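Unit 4 Handout: Reading a Car Before It Exists

Automotive Product Planning, evening section. Notes revised Dec 28, 2019. Bring these to the lab hour; the older copy has the wrong towing numbers and a coffee ring that people keep mistaking for a diagram.

Where we left off

Last time we went over why a carmaker shows a concept car at all. It gets the company talked about, it lets the designers out of the basement, and it tests whether buyers will put up with a strange grille. This week is the dull and useful part: how to take a prerelease announcement and work out what will still be attached to the car when it reaches a dealer.

Our running case is the Vornumetti Candby, a small crossover first shown in June. The press kit runs to 48 pages. Most of those are about light.

Step one: sort the claims

Go through the kit with a pencil and put every statement under one of these headings.

Measured: wheelbase, cargo volume, curb weight. Somebody could be embarrassed later if these are wrong.

Targeted: range, fuel economy, charging time. Look for "up to," "expected," and the little raised numbers that lead to gray type on the last page.

Mood: "athletic stance," "confident shoulders," "a cabin that breathes." Cross these out. If you have a car that breathes, see a mechanic.

The Candby kit gives a horsepower figure of 243 and a curb weight in the measured style, but the power figure carries a footnote saying it applies to the upper trim on premium fuel. Move it to targeted. Students always resist this. 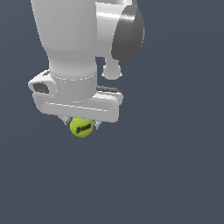 Step two: find the parts that won't survive

Show cars have a short list of features that disappear on the way to the factory. Door mirrors the size of a thumb go first, replaced by real ones once the lawyers wake up. Wheels shrink. Tires get taller sidewalls, and the whole car appears to have put on socks. Flush door handles sometimes make it, usually on the expensive trim.

Interiors change more than bodies. The Candby's show interior had a dashboard in one unbroken piece, with no visible vents. Air has to come from somewhere. Expect vents, a seam, and a row of blank buttons on the base model to remind you of what you didn't buy.

Paint deserves its own line. The launch color, Flemholm Copper, will cost extra or be dropped after one model year. Write down which you think it will be and we'll compare.

Step three: do the arithmetic

Price announcements come in layers, and you need all of them before comparing two cars. Start with the base price, add the destination charge, then add whatever package holds the feature that was in the headline. On the Candby the destination charge is $1,313, which is not in the advertised price and is not optional, unless you plan to walk to the plant.

The heated seats are in the Dinsa package. So is the larger screen. So, for reasons the kit leaves alone, is the rear wiper. You cannot have the wiper by itself. When you build your comparison sheet, enter the package as a single line and don't try to split its cost among the parts.

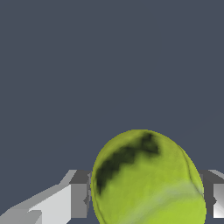 Then compare trims across brands by equipment and ignore the names. One maker's "Premium" is another maker's "we included floor mats." Names only ever go up; I have been teaching this course for years and have yet to meet a trim called Adequate.

Step four: dates

"Arriving soon" has no meaning and should be left blank on your sheet. "Early next year" can be read as the first half. "On sale in June" means the first trucks leave the plant in June, and your local dealer gets one car, in a color chosen by somebody else, already spoken for.

Also separate the order date from the delivery date. The kit likes to print the first one large.

For the lab hour

Pick any announced car that has not gone on sale. Sort its claims, list 2 features you expect to lose, and work out the real price of the cheapest version with the headline feature. One page, double-spaced. Keep the mood words out of your own writing too — I will circle "aggressive" wherever I find it.

If you choose a pickup, use the payload figure for the exact cab and bed you are pricing. The big number in the ad belongs to a truck with no carpet.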